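Thread bc I keep getting asked in DMs and I'd rather say it once. It's about resting. Specifically me being terrible at it and what God's been doing about that.

7/5/24 was the day I stopped, by the way. Wrote it in the front of my Bible in biro.

Background. I was doing the youth group, the Kanov lunch run, worship rota, AND a full time job at Merance. Said yes to all of it. Thought that was faithfulness. My mum thought it was showing off and she wasn't far wrong

Got to the point where I was praying in the lift between meetings. Which is fine! Pray in lifts! But it was the only praying I did for 7 weeks.

And then I read Exodus 20 for the youth talk, the sabbath bit, and had to stand up and teach it to teenagers on four hours' sleep. One of them asked what I do on my day off. I said laundry. Laundry and emails.
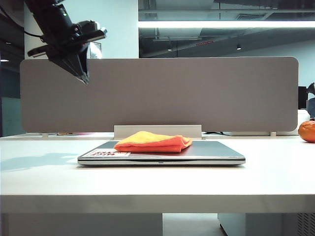
desk, grey divider, robot arm. morning all

Anyway. What struck me is the command doesn't say rest when you've finished. It says six days, then stop. The list can be half done. The list is ALWAYS half done.

I hate that. I'm a finisher. I'll reply to a message at 11 at night so it isn't there in the morning, and then there's another one in the morning.

Máté Sipos, who led our small group back then, told me to read the manna chapter (Exodus 16) slowly. The people who went out on the seventh day to gather some and there wasn't any. They'd been told! They went anyway. Felt very seen

And the bit before, where some kept it overnight and it went bad. They couldn't trust there'd be more tomorrow. That's me with every spare hour, stuffing it full in case there isn't another.

So I tried it. One day, phone in the drawer. First week was awful, I cleaned the oven. Second week I cried on a bench in Vörös park for no reason I could name. Third week I slept. 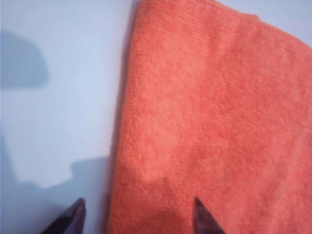 Do you have to rest on a Sunday for it to count?
I don't think so. Plenty of people work Sundays, nurses, bus drivers, our own vicar come to that. Pick a day you can really keep and give that one to God. Mine moves when my shifts move.

A few more that came up in replies, quick ones.

"What about kids" I don't have any so I won't pretend to know. A mum at church does 2 hours on her own with the door shut while her husband takes them out, and she calls that her sabbath and I beleive her.

"Isn't this just self care with a verse on it." Fair. Some weeks mine is. Difference for me is who I'm handing the day to. If I spend it worrying about my own wellbeing I come out more tired than I went in

"Did you drop things?" Yes. Dropped the rota. Over 100 people in that church and I was sure the music would fall apart without me. It didn't. Somebody better at guitar took it on. Humbling, quite funny.

Kept the youth group. Love them too much.

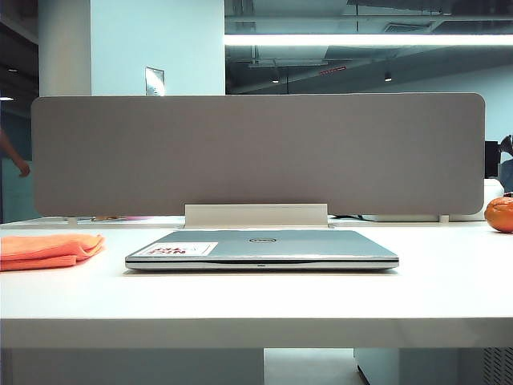 laptop shut. little orange for later

Psalm 127 is the one I go back to. "It is vain for you to rise up early, to sit up late." Had it as my lock screen all of September and still stayed up late, so, you know. Slow learner.

If you're reading this at midnight with a tab open for work, I'm not having a go. I've been there loads. But God isn't waiting for you to finish before he's pleased with you. Read that again, I have to

Practical stuff for those who asked: tell someone which day it is. Cook the night before. Don't make a big plan for it. Church if it's that day, a walk if it isn't raining, a nap if it is.

And if you miss a week just do the next one. I missed three over the summer when we had the Nirklow camp, then felt so guilty I nearly packed it in altogther. Guilt isn't the point of it, Jesus says the sabbath was made for man. Mark 2, have a look.

Right, that's my lot. Praying for whoever needs this tonight, reply or DM if you want me to pray by name. Will answer tomorrow, phone's going in the drawer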